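Search help pages Enter a word or phrase Go

Pantry storage and labelling: frequently asked questions

2026-03-06
By Gyu-bin Yook, Flisero

These answers apply to shared pantries stocked under the Flisero scheme, including the Pisulholm and Flernumberg sites. They cover dry and wrapped food kept at room temperature. Chilled and frozen food has its own page.

What is the difference between "best before" and "use by"?

A "best before" date is about quality. Food past it may be stale or dull in flavour but is not normally unsafe, provided it has been stored as the pack says. A "use by" date is about safety, and food past it must be thrown away. Most of what a dry pantry holds carries the first kind.

Do I have to remove items on their best before date?

No. The scheme allows dry goods to stay out for up to 14 days past the date if the wrapper is sealed and undamaged. Move them to the shelf marked "Use first" on the day the date passes. After that they come off the shelf whatever their condition. Sites may set a shorter limit in their local sheet but not a longer one.
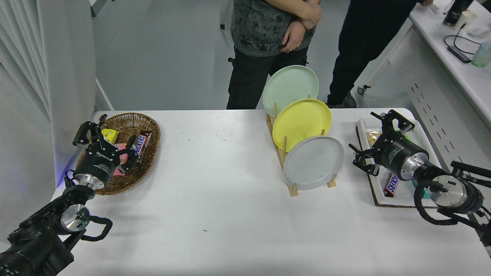 The limit does not apply to anything opened or repacked on site. Such items take the date written on the container when they were opened, and the period for each type of food is given in the local sheet.

How warm can the room be?

Cool and steady is the aim. Swings in temperature do more harm to chocolate and nuts than a room that is slightly too warm all the time. Keep shelves away from radiators, oven walls and the exhaust side of a fridge. Direct sun through a window counts as a heat source even in winter.

What about damp?

Our limit is 67 per cent relative humidity, read at shelf height. Above that, crackers and cereals soften through any imperfect seal, and paper labels begin to lift. If readings stay high, check for a kettle or dishwasher venting towards the shelves before you order a dehumidifier. A reading taken straight after the dishwasher has been opened should be noted but not acted on.

Can I put food straight from the packet into a jar?

Yes, with conditions. The jar must be clean, fully dry and closed with a lid that seals. Copy the name, the best before date, the batch code and the full ingredients list on to the jar label. Do not top up a part-full jar – old stock ends up at the bottom and takes on the date of the new. Empty it, wash it, then refill.

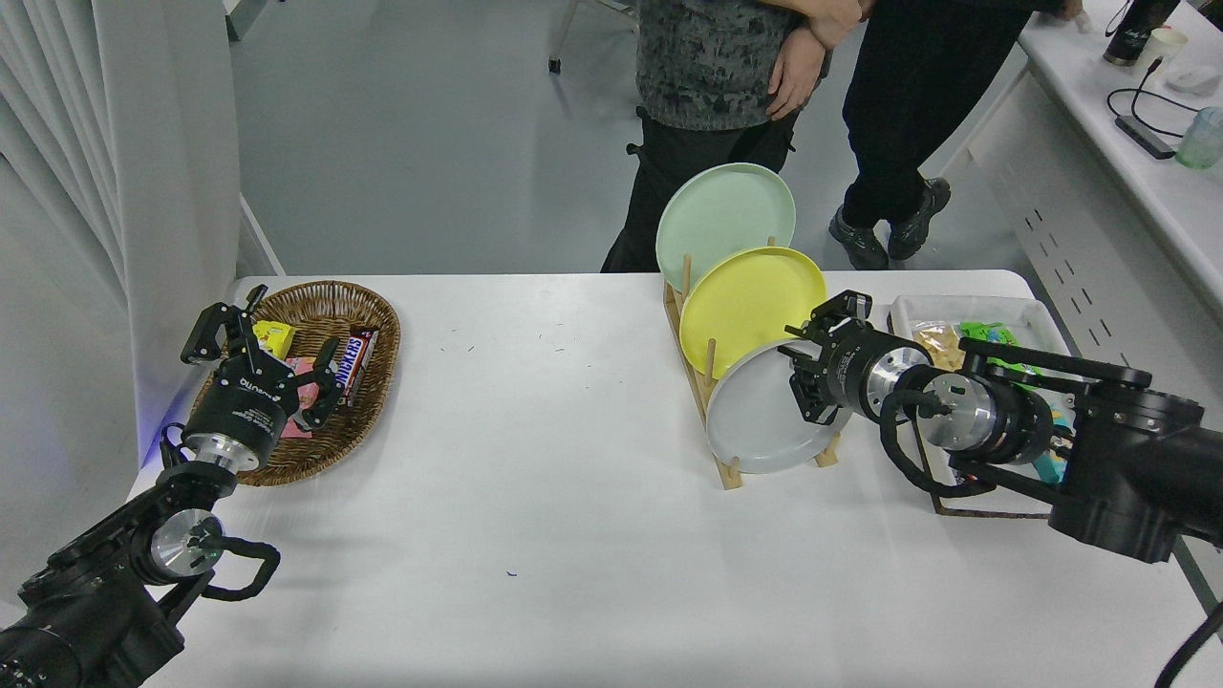

Jars are issued in one size with a capacity of 1000 ml. Any smaller jar has to be supplied by the site and must still carry the full label. If the ingredients list will not fit, fold the cut panel from the packet and tape it to the back.

Which allergens must be shown?

UK food rules name 14 allergens that have to be declared when they are used as ingredients. On factory-wrapped food they are already picked out in the ingredients list, so leave the wrapper alone. For repacked food, underline them by hand. "May contain" wording should be copied across exactly as printed.

Is an individually wrapped item a full label in itself?

Usually. Some items sold in multipacks have their ingredients on the outer bag only, and single units taken out of it tell the reader very little. Keep the outer bag nearby or copy its panel on to a card. Nutrition values are given per 100 g, so also copy the unit weight if the pack states one.

Which containers suit loose wrapped snacks?

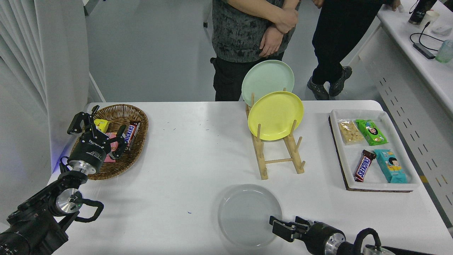
A container for wrapped items does not need a lid. It does need to be shallow enough for every date to be checked without tipping the contents out. An oval wicker basket of the kind shown, with a Snickers bar and a couple of other wrapped snacks in it, is acceptable under the scheme. Woven baskets hold crumbs and dust between the strands, so brush them out at each stock check and do not use them for unwrapped food. Line the base with plain paper if small items catch in the weave. Solid trays can be wiped and are preferred where fruit is kept nearby.

How often is stock checked?

Once a week at staffed sites. Flernumberg runs two checks a week until the end of April, when its new shelving is due to be complete. Record every check, including those where nothing was removed.

What is a Shim sheet?

Shim is the stock record used across the scheme. Each sheet covers one shelf and lists the item, the date and the action taken. Paper and on-screen copies are both valid, but a site must use one or the other – mixed records cannot be merged.

I have found a torn wrapper. What should I do?

Discard the item and enter it in Shim as damaged. Look at the items next to it for small holes or droppings. If you find either, clear the whole shelf and telephone the site office before restocking.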